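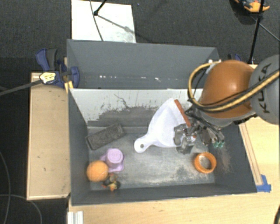 About the Tevley School of Applied Automation

The Tevley School offers training in industrial robotics to students, working technicians and local employers. Enrollment for the current year stands at 158, and 127 of those students attend in the evening while holding jobs in the area.

Each April the School opens its workshops to the public. Last spring's open day drew 1,331 visitors. Guests may watch a KUKA arm handle mixed household items in a bin — funnels, cups, balls and the like — and may put questions to the students on duty. Demonstrations begin at 10 a.m. and last about 20 minutes. Children under 12 must be accompanied by an adult.

Teaching is led by Jhair Cáceres, Head of Robotics, with 5 full-time instructors. Brock Leclerc directs employer relations and arranges private visits for companies and school groups. Our placement partners include Grutier and Mazza, both of which take second-year students for paid work terms.

The School is governed by an independent board and is open to all applicants who have finished high school. Requests for group visits should reach the front office four weeks in advance.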